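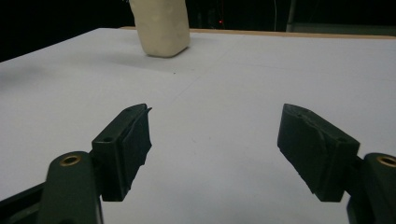

February 19, 2023

Trail camera and mineral site notes, Olivares lease. Picking up from the last page, which I wrote tired and should probably be read with that in mind.

Pulled the cards from all the cameras. The north one had 1,037 pictures on it and 448 of those are grass. I turned the sensitivity down in the fall and would have sworn it took the setting, but the menu says high. Either I backed out without saving or it resets when the batteries get low. Set it again, saved it, went back in and checked. Will look at it first next time before I blame the wind.

The creek camera had 790. Better mix. Does and last year's fawns mostly, one buck that has already dropped his left side, and a raccoon that seems to live on the post. No sign of the wide eight from November. That means very little in February and I'm writing it down so that I don't start telling people he's dead.

Mineral sites. Emiliano Fuentealba still wants to move the whole program to the Irner blocks. His case is that deer at his place hit them harder than the loose mix. My trouble with this is the same as it was last year. He put the blocks out in May, when deer will lick a fence post if it tastes like salt, and the loose mix had been out since winter, in a spot that floods. He changed the product, the month and the location all at once and then gave the credit to the product. I like Emiliano and he's right about more things than I am, but I can't get anything out of that.

Also, a deer standing at a lick tells me it likes salt. It doesn't tell me one thing about antlers. The brochure slides from the first to the second inside a single sentence and I had to read it twice to catch where. There is a chart with no numbers on the side of it.

So, a plan for this spring, cheap enough that I won't be sore if it shows nothing:

- 4 sites, all on the high side of the road, same kind of soil as near as I can judge
- two get a block, two get loose mix, drawn out of a hat so I can't pick favorites
- swap them halfway through the summer
- one camera each, same height, same delay, same sensitivity (see above)
- count visits per night, with any deer that stays in view counted as one visit

I know this is too few sites. Two bad spots would sink it. It still beats what we have, which is a story.

Weather loss is the other thing to sort out. Blocks are supposed to hold up in rain and loose mix is supposed to wash away. Probably true, but I'd like it in pounds. Weigh a block before it goes out and every time I pull cards. For the loose mix, set a covered pan behind a bit of hog panel where nothing can get a nose in, and another one uncovered. Need a scale that reads finer than the feed scale. The one in the shop sticks at the bottom end and I don't trust it under five pounds.

Food plots. Walked the Gateo field with a shovel. The clover is thin on the west half and I had it down as deer pressure. Now I'm not so sure. The cage in that half is thin on the inside too, and nothing has been eating in there. So either poor seed contact or the pH is off again. Took soil from both halves, labeled W and E, still need to mail them. If W comes back low I'll owe the deer an apology and the lime spreader a new bearing.

Don't replant before the results are in. Last time I did it the other way around and bought seed twice.

Sheds: found two, both small, both chewed. Not going to read anything into that. I only walked the easy ground.

Software. I've been putting the camera counts in Memex so everyone can see them, and the automatic buck/doe sorting is getting worse as antlers come off, as anybody could have guessed. It called the one-sided buck a doe in three out of five pictures. If somebody pulls a buck to doe ratio out of the February pictures and brings it to the meeting I'm going to be unpleasant about it. Ratios come from the early fall survey or we don't quote one. I've put a note at the top of the folder. Please leave it there.

Emiliano, if you're reading this, I need from you:

- dates your blocks went out last year, and where
- whether there was any loose mix left at the wet site when you pulled it
- your creek pictures from before Christmas, the raw cards, unsorted

I'd be glad to be wrong on the blocks. They're a lot easier to carry.

Still to do: mail soil, batteries for the north camera (lithium this time), look for the auger bit, ask about the gate chain. The gate was latched but the chain was hanging loose again.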